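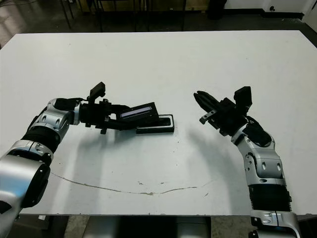

Gresatcombe Furniture Conservation invites applications for the position of Finishing and Repairs Technician at its Niltlow workshop. The technician will restore donated household furniture to a standard suitable for lending to community centres, schools and libraries in the district. Typical work includes the treatment of pale tabletops with smudges, small dark specks or a long crack across the surface, as well as the regluing of chairs and the matching of painted finishes. The workshop holds 487 pieces awaiting assessment.

The position is part-time at 22 hours per week, with an initial term ending in May. A tool allowance of $2,000 is payable on commencement.

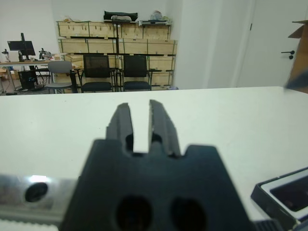
Applicants should hold a trade certificate in furniture making or finishing, or be able to demonstrate equivalent experience. A current driver's licence is required — the technician will make occasional deliveries to Jonda.

Applications should include a cover letter, a résumé and the names of two referees, and must quote reference 404. The closing date is 2023-02-01.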